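**Utness, April 22, 2022** - I'm Leonie Wiegand, and I get to share some news I've been sitting on for weeks: Tuddale, our little spring seed swap, is moving to the old Konstantinidis bakery on Stellirlow Street!

We had almost 100 people through the door last time, squeezed into my front room (sorry again about the stairs). The bakery has proper tables, a sink and space for 30 stalls, so bring beans, bring tomatoes, bring that squash you can't name.

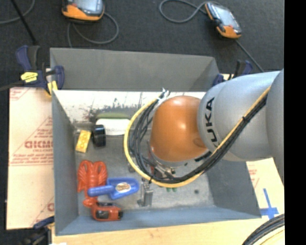

Doors open at 2 on the last afternoon of April and entry is free. If you'd like a stall, drop me a note at the Tuddale mailbox by the bakery gate - first come, first served, and please label your packets with the variety and the year you saved them. Reporters are welcome too, and I'm happy to chat before we open.

Contact: Leonie Wiegand, Tuddale Seed Swap, Utness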